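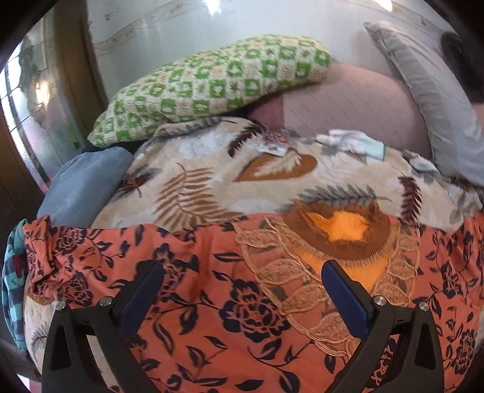 Margaux Texier, textiles writer, Golcombe Children's Pages

Home Topics Make and Do Ask Us Teachers
Topics > At Home > Clothes > What is a warm garment made of?

What is a warm garment made of?

Most people own something to wear that is smooth on the outside and fluffy on the inside. You pull it on, it feels warm, and you don't think much more about it. But a piece of clothing like this is several different fabrics joined together, and each of them was made in its own way. A good way to find out about them is to spread a garment on a bed and look at it closely.

The outside

The outside of the garment at the start of this page is a coral-orange colour with a dark pattern of flowers, stems and leaves. A pattern like this is called a print. To print a fabric, a factory starts with a long piece of cloth and puts colour on to it, either with rollers, with flat screens or with a large machine that works a bit like the printer in a school office.

Flowers and leaves have been popular on cloth for hundreds of years. They are useful shapes for a designer. A stem can bend in any direction, so it can fill a gap between two flowers without looking odd.

A printed pattern usually repeats. The designer draws one block, and the block is printed over and over again along the cloth. If you have a patterned duvet cover at home, pick one flower and look for its twin. Some repeats are small enough to cover with your hand. Others are so large that a child's T-shirt does not have room for the whole block.

Printing is not the only way to make a pattern. Checks and plaids are often woven. The threads are coloured first, and then they cross over and under each other to make the squares. To tell which one you have, turn the cloth over. A woven check tends to look much the same on both sides. A print is often paler on the back.

Lace and embroidery

Embroidery is stitching that is there to be looked at. It can be done by hand with a needle or by a machine. Lace is made of threads looped, twisted or knotted together with holes left between them. Some decoration is a mixture of the two, and looks like lace but is stitched like embroidery. On the orange garment there is a beige panel with looping outlines shaped like leaves.

If your clothes have a panel like this, run a finger over it. You will feel that it stands up from the cloth. A print usually feels flatter.

The inside

The fabric on the inside of a garment is called the lining. Linings do different jobs. A thin, slippery lining helps a coat slide on over a jumper. A thick, fluffy lining keeps you warm.

Fleece is a common warm lining. Most fleece is made from polyester, a kind of plastic that has been turned into very fine threads. The threads are knitted into cloth and then brushed with tiny wires. Brushing pulls up lots of little loops and ends, and these make the fuzzy surface.

The fuzz itself does not make any heat. Your body does that. What the fuzz does is hold air. Air that is trapped and can't move about is slow to carry heat away, so the warmth stays near your skin for longer. A bird fluffing up its feathers on a cold morning is doing the same thing. 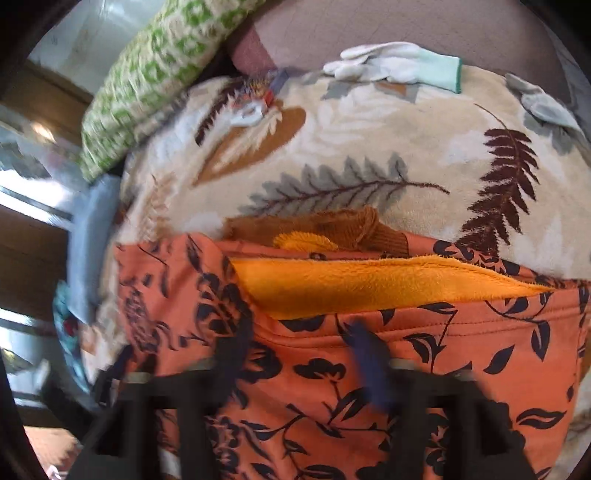 The yellow-orange fleece lining, with the stitched hem below it and a brown knitted piece with ribbing above.

The edge

The edge of a garment is called a hem. If cloth is cut and left alone, the threads at the edge can come loose. This is called fraying. To stop it, the person sewing folds the edge over and stitches it down. Some hems have one line of stitching and some have several lines running side by side.

Knitting and ribbing

Knitted fabric is made of loops, and each loop is pulled through another. Loops can change shape, so knitting stretches. Ribbing is a kind of knitting with raised lines next to sunken ones. It stretches even more than plain knitting and then springs back, and this makes it good for cuffs, necks and the bottom of a jumper.

Try this at home

You will need: a jumper, a T-shirt, something with a fluffy lining, a ruler, paper and a pencil.

Ask before you take things out of someone else's drawer.

1. Spread the clothes out on a bed.
2. Find a hem on each one and count its lines of stitching.
3. Lay the jumper's cuff next to the ruler and write down how wide it is. Stretch it gently sideways and measure again.
4. Do the same with the sleeve of the T-shirt.
5. Put one hand on the fluffy lining and the other on the T-shirt. Count slowly to 200. Which hand feels warmer?
6. Fold everything and put it back.

Keith Ellwood's class in Urnel did the cuff test and made a bar chart of the results. They found that it helps to have one person stretching and another person reading the ruler.

Words to know

Fray: to come apart at a cut edge.
Hem: an edge that is folded over and sewn down.
Lining: the layer on the inside.
Print: a pattern put on to cloth after the cloth is made.
Repeat: one block of a pattern that is used again and again.
Ribbing: stretchy knitting with raised lines.

Contact us | © Golcombe Children's Pages 2018 | Back to top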